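Let the big orange thing stay crumpled

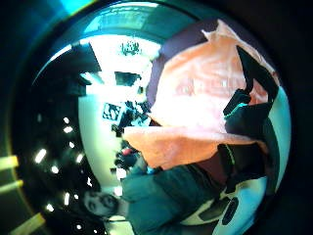
Salmon orange, full of folds, and not an iron in sight.

I have a theory that folding is mostly showing off. I'll fold a tea towel, fine, and I'll fold a shirt if I'm going somewhere in it. But big pieces of cloth (throws, spare covers, the enormous orange sort of thing you need both arms for) have never once rewarded me for the effort, and I've decided to stop pretending they might.

I grew up in a folding house. My mother had a whole cupboard of squared-off blankets and you could tell from the landing if somebody had been in it. When I moved to Wedska I tried to keep it up for 3 months, every Thursday evening, chin clamped on one end and arms stretched out like a scarecrow. The corners never met! Then somebody would feel a bit chilly, pull out the bottom one and down came the lot.

Chae-won Maeng, who I shared a flat with for 2 years, thinks this is laziness dressed up as philosophy. She irons pillowcases. We've argued about it in her kitchen more times than I can remember, and her best point is that a folded thing takes up less room, which I'll grant her. My answer is a basket. Stuff it in, press down, walk away – it springs back up a bit, but so what?

And I do think crumpled cloth looks nicer, especially in a strong colour. Fold a salmon throw flat and you've got a slab, like something on a shelf in a shop. Leave it in a heap and the light gets into all the creases, and you get pale bits and dark bits and it looks warm before you've even touched it.

I'll make an exception for sheets, because the fitted ones get tangled up with everything else. Tablecloths too, if my mother's visiting in October. The rest is going in the basket.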